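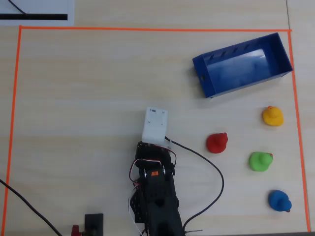
FOR IMMEDIATE RELEASE

Shared workshop's homemade arm will put rubber ducks in a box, in public, in May

FLILTCOMBE, February 2024 - The Fliltcombe Shared Workshop is pleased to announce that its homemade robot arm, known to members as Merard, will give its first public demonstration at the workshop's open house this May. Merard will attempt to pick up rubber ducks and place them in a blue box. The public is invited to watch, at its own pace, which will need to be a patient one.

Merard is a tabletop arm built from hobby servos and black perforated brackets, with a gripper in a white housing at the business end. Its reach is marked on the table in orange tape. Anything inside the tape is Merard's concern. Anything outside it belongs to the members, who are asked to keep their coffee there.

The project is led by Soledad Godoy, a workshop member who repairs sewing machines for a living and who proposed the arm at a members' night as "a small thing for the winter." It is now in its second winter.

"I wanted to build something that would tidy my bench," said Godoy. "What I have is something that needs a bench of its own, which I also have to tidy. We call that progress here and we put it in the newsletter."

The current arm is the third version. The first could lift its own gripper but had nothing left over for cargo. The second, built over a long weekend from the same brackets in a different order, was strong enough and shook so badly that it was used for a while to settle arguments about which tables were level. The third keeps the brackets, replaces the shoulder servo, and moves slowly enough that the shaking has time to stop before anything important happens.

Software for the arm was written in the workshop by Godoy and whoever was sitting nearby. It goes by the name Orkitz, after a typing mistake that was discovered too late to be worth fixing. Orkitz takes a duck's position, works out the angles for each joint, and sends the arm there in small steps. It also keeps a log. Members have asked that the log be made less frank.

In the most recent round of bench trials, Merard delivered 67 percent of its ducks to the box. The remainder were nudged, dropped short, or pushed across the tape, where by house rules they count as escaped. Godoy describes the figure as "almost a good one" and notes that the second version's results were never written down, by agreement.

Ducks were chosen after an early run of trials with wooden blocks. Blocks have flat sides and sit still, and the arm did well with them, which made everyone suspicious. A duck is round where the gripper would like it to be flat, and its beak gets in the way from one direction only. The different colors let visitors call out which duck should go next. Merard can't hear them, so an operator at the keyboard will pass the request along.

The wiring remains visible by choice, the choice having been made when the cover wouldn't close. A tidier loom is planned before the open house, along with a proper label for the emergency switch and a second power supply to replace the one borrowed from the laser cutter. Members waiting for the laser cutter have been told.

Visitors to the open house will be able to:

Choose a duck and watch the arm go after it
Try moving the joints by hand with the power off
Read selected pages of the log
Ask about building an arm of their own, and hear a realistic answer about evenings

Full build notes, including the bracket layout, wiring chart and a section titled "Things We Drilled Twice," will be available in a binder at the front desk. Anyone is welcome to copy them. The workshop asks only that builders who get a better score than 67 percent come by and explain how.

About the Fliltcombe Shared Workshop

The Fliltcombe Shared Workshop is a member-run space on Mendoza Street with benches for woodworking, sewing, electronics and projects that haven't decided yet. New members are welcome and receive a key, a shelf and a tour of the fire exits.

Press contact: Soledad Godoy, Fliltcombe Shared Workshop. Please leave a message at the front desk. Calls are returned once the arm has been switched off.

###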